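Thread. I have driven 492 miles to watch a rocket not leave. This is my second one of these, so I now consider myself a professional.

1/ The rocket is an Arnaud, built by Dorell, and it's carrying a weather satellite called Plaratik. I'd love to tell you what Plaratik measures, but the press kit says "moisture" and then moves on to a paragraph about partnerships.

2/ Viewing is from the causeway at Uneck. Parking is 30 dollars. Parking was free the last time I came, when the rocket was smaller and the town hadn't noticed it yet.

3/ Window opens at 6 in the morning. I got here at four, pleased with myself, and every good spot was taken by people with awnings. One awning had curtains.

4/ For those new to this: a launch window is the stretch of time in which the rocket is allowed to go. It is also, in my experience, the stretch of time in which a boat wanders into the wrong water.

5/ Boat.

6/ They've stopped the clock. The man on the stream is filling time by explaining what a boat is doing in the range, and the answer so far is "operating."

7/ The boat has been spoken to. Clock's running again. Awning people are cheering like we won something.

8/ Hold at T minus 11 minutes. A valve is giving a reading they don't like. I have a car like this. I put tape over the light, but I gather Dorell has a different process.

9/ Stream has cut to the animation again. In the animation the rocket leaves right on time and there is no boat. I've now seen it so often that I have notes on the second act.

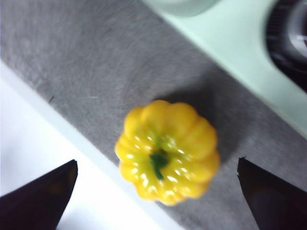

1 min read · thread continues

10/ While we wait, a word on the launch cam. There are two. One points at the pad. The other points at the water tower, and has for months, and it gets more viewers at night because the water tower has a nicer light on it.

11/ Someone two cars down has a scanner and is relaying everything to the rest of us a beat late and slightly wrong. According to him the valve is "a hydrogen one" and also "the good one." We've stopped asking follow-ups.

12/ New time. They're going for the end of the window, which means there's no room for another hold. The stream guy said this in the voice my dentist uses for "a little pressure."

13/ Wind is fine. Clouds are fine. Valve is now reading what they want it to read, and I've decided not to think about how that came about.

14/ T minus 4 minutes. People are standing on coolers. I'm standing on my own bumper, which I've just learned is mostly decorative.

15/ Scrub. Upper level winds. The ones down here were lovely the whole time, thanks for asking.

16/ The whole causeway made one sound, a sort of "oh," like you'd make at a dropped plate in someone else's house. Then everybody started their engines at once.

17/ I've moved almost two car lengths since that last post. The curtain awning folded down in seconds and those people are long gone. There's a level to this hobby I haven't reached.

18/ Next try is tomorrow, same window. The motel says I can keep the room if I tell them by noon, and that the rate has gone up "due to the launch." I said there wasn't one. She said there would be.

19/ A few of you are asking if it's worth it. My first one, back in February, went up through a gap in the clouds, and the noise arrived late and got into my ribs, and I said a word in front of a church group. So yes, I've told the motel I'm staying.

20/ Parking is another 30 tomorrow. I asked if today's ticket would carry over on account of nothing having happened. He said the parking happened.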